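Pince Skudwood : mon avis après montage à l'atelier

J'ai monté deux pinces Skudwood sur les bras de notre atelier partagé. Fixation simple, quatre vis, notice correcte. Les doigts sont courts – bien pour les petits objets, moins pour une boîte. Le câble gêne un peu près du coude.

Essais sur papier kraft, avec une peluche et un gobelet en plastique.

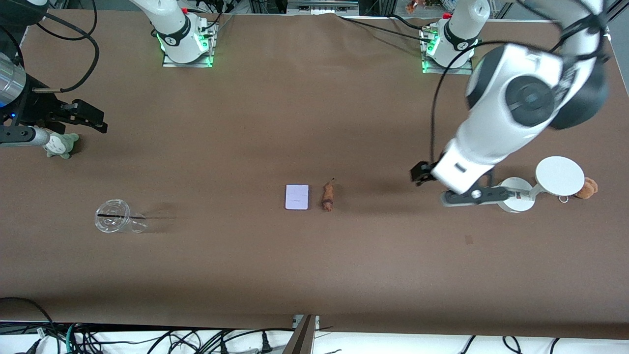 Note et prix

Payé 400 euros la paire. Je mets 4 sur 5, à cause du câble.

Cledwyn Mathias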